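October 21, 2021

Glue bench, hide glue vs. the fish glue, second round

Picked up where we left off in February. Same maple blocks, new batch of the Pritholm granules. Soaked overnight in cold water, two parts water to one glue by weight. Last time I did it by eye and the numbers were useless, so everything went on the scale this time.

Pot temp kept drifting. Set the dial to 145 F and the glue read 151, then 138, then 147. The thermostat on the old pot is shot. Swapped to the Onishi warmer after the first six blocks and it held within a degree. Blocks 1 to 6 are marked with a red dot, treat those as suspect.

Surface prep: half planed, half sanded at 120. Planed ones all done by Tetsuya, sanded ones all done by me. Not ideal, I know. Should of split them between us.
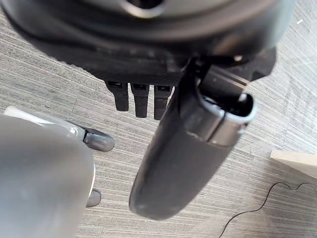
Open time is the real problem with the hot glue. I get maybe a minute before it skins over, less if the shop is cold. Warmed the blocks on the radiator first and that bought a little more, enough to get two clamps on without panicking. Fish glue gave plenty of time, could have gone for a coffee. It also slid all over the place under the clamp. Two brads nipped off short in the joint fixed that.

Clamp pressure same on all, quarter turn past snug. Left everything overnight at 68 F, except the fish glue blocks which got a second night. Label says 12 hours. I don't believe the label.

Break tests, load in pounds at failure:

Hide glue, planed, best block: 1,079
Hide glue, sanded, worst block: 521
Fish glue, planed: all of them went around 1,000, very even
Fish glue, sanded: a bit under the planed, see sheet taped inside the back cover

The 521 block was a dry joint. Big shiny patch in the middle where the glue had gelled before the faces met. My fault, fumbled the clamp. It's a red dot block too so it has two strikes against it. Leaving it in the sheet but not in the average.

The 1,079 block did not fail in the glue at all. Wood tore out along the grain and took a splinter as long as my thumb. Tetsuya wants to keep it on the shelf. Fine.

Also tried one pair with urea added to the hide glue, 10 percent by dry weight, to slow the gel. Worked for open time, easily double. Broke lower than the plain stuff but only have the one pair so that means nothing yet. Do six next time.

Smell: the new batch is better than the last one. The jar left out in the warm since last week has gone off, thin and sour, won't gel on a cold plate. Threw it out. Date the jars!! Masking tape is right there by the sink.

Side question from Tetsuya: does reheating hurt it. Book says a few reheats is fine, then it loses strength. We've both been reheating the same pot all week without keeping track. Put a tally on the lid from now on.

To do before the chair job:

1. Order more granules, the 251 gram strength, small bag. Gretden is out of stock so try Pritholm direct.

2. Replace thermostat on the old pot or bin the pot. I vote bin.

3. Six pairs with urea at 10 percent, six at 5. Split the prep evenly this time, three planed and three sanded each.

4. Damp test. Put two of each in the box over the water tray for a week, then break. The chairs are going in a sun room with a leaky roof so this one matters more than the dry numbers do.

5. Check the load gauge against known weights. It reads to 4,000 so we're working way down in the bottom third and I'm not sure how good it is there. Bathroom scale and a bucket of sand would be a start.

6. Try the Prolness brush. The cheap ones shed bristles into the joint and I found two in block 9.
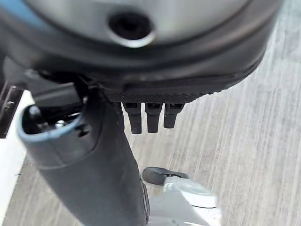
7. Scrape the bench. Drips have set like glass along the front edge, hot water and a putty knife will shift them. No chisels please, somebody took a nick out of the good one.

Chair notes, while I remember

Seven loose joints on the first chair, all old hide glue by the look of it. Warm vinegar on a syringe let go of five. The back two rungs are being stubborn, one has a nail through it from some earlier repair. Drilled round the nail with the little hollow bit, came out clean. Hole needs a plug, cherry offcut in the tin shoud match.

Rungs are a hair undersize now. Shaving wrapped around the tenon or a new rung, haven't decided. Tetsuya says new rung. Measure again when they've dried out properly.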